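I'm Sarla, and I'm after people who get rotten sleep before night shift and are willing to talk about it! Chats run from December at our Veltport rooms.
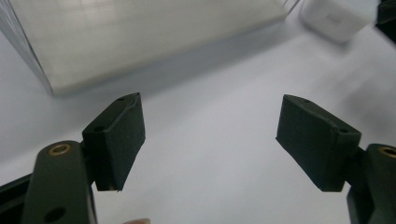 ## What you'd do

- Keep a sleep diary for 3 weeks (scribbles are fine)
- Have a yarn with me or Struan Geddes over a cuppa

We'll reimburse your parking, and you can pull out whenever you like.
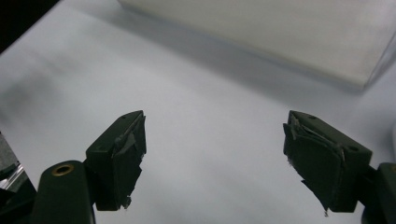 **Do I need a referral from my GP?**
Just your roster and a phone number. Ring after 8 am and ask for Güven.

Shift workers of any kind, please – nurses, bakers, drivers, the lot.

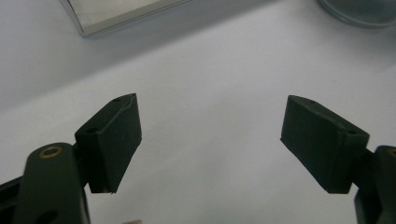 *Zadcombe Sleep Study, Veltport rooms*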